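From: Nomvula Sithole
To: Soltuscombe Crafts list
Date: 7/27/20
Subject: Re: Handle wrapping, lace or ribbon?

Bożena Wilczyńska wrote:

> Hi all, I've got a wicker basket with a tall handle and the
> handle looks awful, all scratchy and dull. Has anyone wrapped
> one? I bought satin ribbon from Zetby but it slides right down
> the curve the minute I let go. Also what do you put IN the
> thing once it's done? Mine lives on the kitchen table and
> right now it's full of mail.
>
> Bożena

Oh Bożena, satin is a nightmare on wicker, I feel your pain! I tried it on my first one and ended up using so much glue the handle felt like a candy apple.

Go for something with some texture to it. The basket in my picture has an off-white, lacy sort of wrap and I love how loose it is, with bits of the tan wicker peeking through between the turns. I'd start down at the rim with a dab of glue, go up and over on a slant, and pin it at the other side before you commit. Mine took one evening and two cups of tea (okay, three). Don't pull it tight! Chantelle pulled hers tight and it went all ropey and she had to start over.

Then a touch of color. I'm fond of red on the handle, one band up near the top on the left and a chunkier one low on the right where it meets the basket. They don't match and I like that. If you want them even, measure first, I never do.

As for what goes in it, fake fruit, and don't let Unathi talk you out of it. Four pieces is plenty for a small basket. I like yellows and oranges together, and the yellow one with the ridges goes in the middle standing up (I call it a star fruit, Sipho says papaya, we've stopped discussing it). Lay a long one across the front so it leans on the rim. Real fruit is lovely but I forget about it, and then there are flies.

Where to put the mail I can't help you with. Mine's on top of the fridge.

Is anybody bringing glue sticks in November or should I order the bag of 200 again?

Nomvula
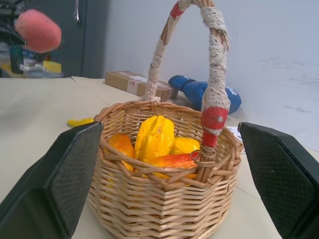 Page last modified: 7/27/20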